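Automação no armazém: a visão da coordenação de operações

A Kalska, empresa de guarda e expedição de objetos decorativos, iniciou em junho a preparação do seu segundo posto automatizado. Em entrevista, a coordenadora de operações explicou que o trabalho é ensaiado em simulação antes de chegar ao piso. "Uma figura esculpida não é uma caixa. A pinça tem de segurá-la pela parte mais larga, e é isso que treinamos primeiro", afirmou.

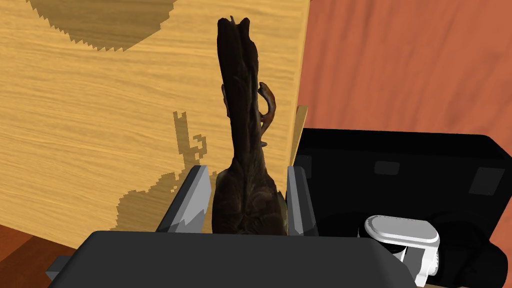 O acervo conta com cerca de 3.000 peças, das quais 380 foram já modeladas para o sistema Plustano. Segundo a coordenadora, a seleção coube à equipa de manuseamento. "Quem pega nas peças todos os dias sabe onde elas cedem. Esse conhecimento passou a constar das fichas."

Questionada sobre os postos de trabalho, respondeu que dois operadores transitaram para a supervisão, após formação ministrada pela Mernley.

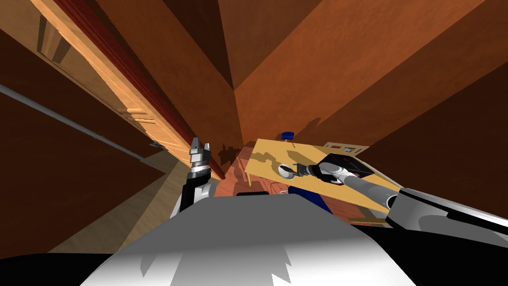
A mudança não foi isenta de reservas. "Houve quem receasse ficar apenas a olhar para um ecrã", reconheceu. A rotação entre supervisão e embalagem manual foi acordada por esse motivo e será revista no final do ano, quando se decidirá também a extensão do sistema ao armazém de Restrepo.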